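[Prirnurwood-parents] Re: Toltusus grant, what the new rules mean for transfer students

From: Thitima Ongart
Date: Jan 30, 2022

Hi all,

Replying to the whole list because I've had the same question from several families this week.

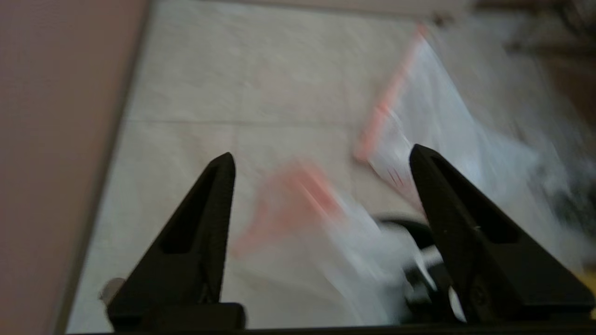

The short version is that students who started at another college and moved to Prirnurwood can still get the Toltusus grant, but the credit rule has changed and the form has moved. Ctibor's message is quoted below. I'll answer his points in order.

On Oct 12, Ctibor Vondráček wrote:
> My daughter moved over from Julel last fall with 88 credits.
> Prirnurwood accepted all but two of her courses. The aid office
> told her she was eligible for the Toltusus grant. Then the grant
> office told her she was not, because she had not completed a full
> year "in residence."
>
> I have read the rules twice and can't find a definition of
> residence. Does it mean living on campus? She rents a room in
> Chareonsuk and takes the bus.
>
> Also, the award letter lists $2,938 for the year, but the amount
> posted to her account was $473 less. Is that a fee, or a mistake?
>
> If anyone has been through this, I would like to hear how it went.
> Ctibor

First, residence. It has nothing to do with where the student sleeps. In the grant rules it means credits taken from Prirnurwood faculty, and online sections count if they are listed in the Prirnurwood catalog. A student renting in Chareonsuk is treated the same as one in a dorm. The word is used differently in the housing contract and in the tuition rules, where it does mean your address. I have asked the office to add a definition to the grant page. They said they would look at it.

Second, the full year. Under the old rules a transfer student had to finish two semesters before applying. Under the new ones it is one semester, as long as the student is enrolled full time in the next. The grant office was still using the old checklist in October, so some students were turned down who should not have been. If yours was one of them, don't file a new application. Ask for a review of the first one. A new application gets a new date, and money is given out by date.

To ask for a review you need:

The original decision letter
A current transcript from Prirnurwood
The transfer credit evaluation, signed by the department
A short note from the student saying which rule applies (it's section 4 in the new version)

The note has to come from the student. They won't take it from a parent, even if the parent pays the bill. My son wrote three sentences and that was enough.

Third, the money. Ctibor, I can't see your daughter's account, so take this as a guess. The grant can't go above the tuition left after other aid. If she received a department award after the letter went out, the grant would be cut by the extra amount — the letter is not reissued when that happens. Look under "adjustments" on the student's own page, not the payer page. The payer page only shows the final figure. If there is no adjustment listed, call the bursar and ask for the posting history. The grant office can't see it either and will just send you there.

One more thing for people coming from Julel. The two schools have an agreement covering most first-year courses, but lab courses are evaluated one by one. If a lab was turned down, the student can appeal with the syllabus. We had to get ours from the Julel registrar, who took most of a month. Start early if the credits affect full-time status, because dropping below full time ends the grant for that semester.

I don't know how any of this works for graduate students. The Toltusus rules mention them once, and only to say that a separate policy is coming.

If someone has had a review decided under the new rules, please post how long it took. Ours has been in for three weeks and the page still says "received."

Thitima

--
You are receiving this message because you are subscribed to Prirnurwood-parents.
Replies go to the whole list. To leave the list, send a blank message with "unsubscribe" in the subject line.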